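Visska Arm Kit with Burix Simulator: Two Months in a Garage

I bought the Visska kit in June, after the third person in our shared shop told me it would change how I build things. It hasn't. It is a decent arm with a good simulator attached to it, and the simulator is the part I'd pay for again.

Some background, so you can judge whether my complaints are yours. I have half a garage, a bench I built from two old doors, and a plan to get an arm to clear small stuff off a table and put it in bins. Before this I had a Skurkik, the older one with the belt drive, and I wrote all my own motion code for it, badly.

The box is well packed and the manual is not well written. Step 5 of the base assembly asks you to tighten screws you'll have to loosen again to route the wrist cable. I did it their way first, then took it all apart. The cable itself is too short by the width of a thumb if you mount the controller under the bench, and the extension costs extra. Visska's website calls this a "tool-free build." You need two hex keys and a small Phillips, and you'll want needle-nose pliers for the connector at the elbow.

Once together, the arm is quiet and a bit soft. Push on the wrist and it gives. The rated payload is 300 grams, and I believe that number with the arm tucked in close. Stretched out it sags, and the sag isn't the same from one day to the next, so you can't just add an offset and forget it. I printed a stiffer bracket for the shoulder and that helped some.

Now the software. Burix runs on your own machine, no account required, and it opens with a stock tabletop you can rearrange. You don't have to use the robot that comes with your kit, either. The stock scene has a different one, a white thing with a column for a body, and I did most of my early practice on that before loading the model of my own arm. The table gets crowded on purpose: mugs, a plate, a can, a Rubik's cube, a couple of plastic crates to sort into. My first task was the banana.

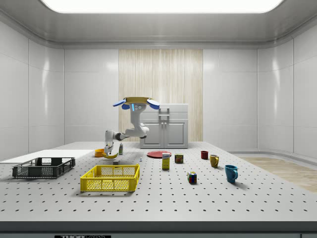

Jomar Bautista, reading a draft of this, objected that I was going too easy on it: a grasp in a simulator costs nothing, he wrote, and he had 200 clean pickups in Burix before his real gripper managed to hold on to a single spool of solder. He'd like to see the friction settings explained somewhere, because as far as he can tell the defaults were picked to make people feel good.

He's right about the friction. With the defaults, anything I closed the fingers on stayed put. I turned the value down until the simulated gripper dropped things as often as mine does, and only then did the practice start to carry over. There's one line about this setting in the help pages and it tells you the name of the setting.

What does carry over is reach. I moved my bins twice in Burix before I drilled a single hole in the bench, and both times I'd have put them in the wrong place. I also caught a path that swung the elbow through my pegboard. That alone saved me a bracket, maybe a motor. Collision checking is on by default and it's a little jumpy, but I'd take that over the other kind.

Where it falls down is mess. The crates in the program are rigid and sit exactly where you left them. My bins flex and slide. I've glued rubber feet on them, which is a thing I never had to think about on screen.

The program is heavy. My shop laptop can't run it with shadows on, and saving a long session froze it more than once. The logger stops at 4,000 steps without telling you, so check that before you walk off to make lunch.

As for alternatives, the Hanrahan is stiffer and costs more, and the one in our shop has been waiting on a gearbox long enough that I wouldn't call it a recommendation. The Skurkik is still fine if you like writing code and don't mind belts.

Would I buy it again? The Burix license, yes, and Visska will sell it separately if you email them. The arm I'd look for used, with the long cable already in the box.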